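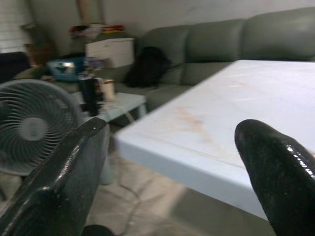 tinpail wrote: Before you get into how it handles, can you say what the Jostard kit costs all in? Their page has one price for the arms and then the grippers and cameras are somewhere else entirely.

Fair, I should have led with that. The arms are one line item, and the grippers and the wrist and head cameras come as what they call the work bundle. I got both through the McKinnon shop because Jostard direct was quoting 13 weeks and McKinnon had a pair on the shelf. Shipping hurt. I'm not going to post my invoice but if you assume the bundle adds a third on top of the arms you won't be far off.

So, quick background for anyone who missed my other thread. I ordered in April, spent way too long on the mounting, and I've now put 66 hours on the thing according to its own log. All of it at home, in the living room, on regular household stuff. Keys are the big one right now. I want it to take a set of keys and put it on a hook, and take it off again when I ask.

The good part first. I love these arms! They're smooth, they're quiet enough that I can have the TV on, and the wrist view is so much better than I expected. You get both fingers in the shot the whole time, so when you're driving it by hand you always know where your pinch is. The downside is that anything past the table goes soft as soon as the wrist is moving. I turned the speed down for that and it helps.

Gripes: the manual is terrible, the cable clips that come in the box are too small for the cable that comes in the box (how??), and the software update wiped my saved poses.

posted by halfstep_dan

marlowe_b
How's the grip on thin stuff? I had the Worov pair for a year and they were great on cups and boxes and hopeless on anything flat. A house key on a table might as well have been painted on.

halfstep_dan
Flat on the table is still the hard case, yeah. If the key ring is sticking up even a little it gets it most of the time. If the whole set is lying flat it scrapes at it and gives up. I've been cheating and starting with the ring propped.

marlowe_b
Then I don't see what you're paying the extra for. Worov will do propped rings all day long for a lot less money. No offense, I just think people see the silver finish and lose their minds a little.

quillback
Disagree with marlowe. I've used both at the Grosley makerspace and the Worov fingers have slop in them you can feel with your hand. Fine for a cup. Try to get a ring over a hook with it and you'll be there until dinner. The Jostard fingers close the same way every time and that's worth money to me.

marlowe_b
Slop is adjustable. There are two screws under the cover. I'd bet the makerspace never touched them.

quillback
We did, and it came back in a week.

halfstep_dan
Please don't start the screws thing again, there's a whole thread for it lol.

OK, the hook part, which is what I wanted to write about. I put up a panel on the wall with a row of those stick-on hooks, the diamond-shaped kind with the little curved metal arm. Car key on the left one, house keys on rings farther over.

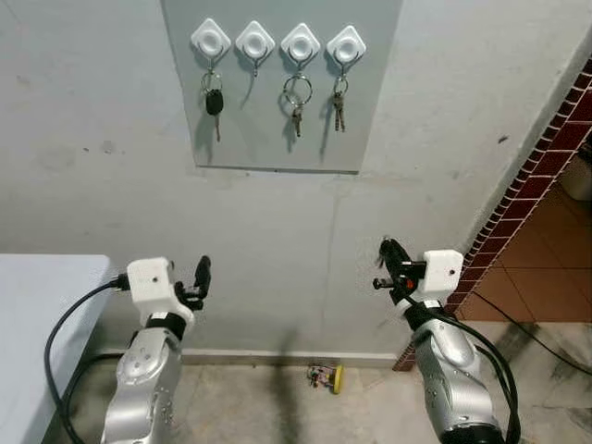
Getting a ring off is easy. Pinch, lift, pull back, and I'd call it reliable. Putting one on is where I've spent my evenings. The big round ring is forgiving, you've got plenty of hole to aim for. The small ring on the car key is a pain because the fob swings and the ring turns sideways right when you want it facing the hook. Out of my last 27 tries with the car key I'd be embarrassed to post the number that stayed up. The big ring I'd let it do in front of company.

What helped most was coming in from below and slowly. The canned "hang item" routine in the Jostard software comes in from straight ahead and bumps the hook. I also raised the arms a bit for it, since at their resting height they sit well below the panel and the routine takes a weird swoopy path to get up there.

tinpail
Does the bundle have any kind of force limit on the fingers? I'd worry about it yanking a stick-on hook right off the wall.

halfstep_dan
It does, it's a slider in the gripper settings. Default is too high for this in my opinion. I dropped it to a little under half and I'm happy with it there. I'd do that before you let it anywhere near a wall you care about.

oxbow_lane
Has anyone dealt with Jostard support for the pose wipe? Mine did the same thing after the update dated July 4, 2021 and the answer I got was basically "sorry, back up first next time."

halfstep_dan
Same answer here, almost word for word. There's an export button buried under the network tab for some reason. Use it!!

marlowe_b
See, that right there would have me sending it back. I'll give you the fingers. I'm not giving you software that eats your work.

quillback
That one I can't argue with.

tinpail
Thanks all. Still leaning toward the kit, but I'm going to call McKinnon and see if they'll sell the arms with just the grippers. I've already got a camera for the head mount.

halfstep_dan
Ask them about the wrist mount bracket too while you're on the phone. Mine came in the bundle and I don't think you can order it alone.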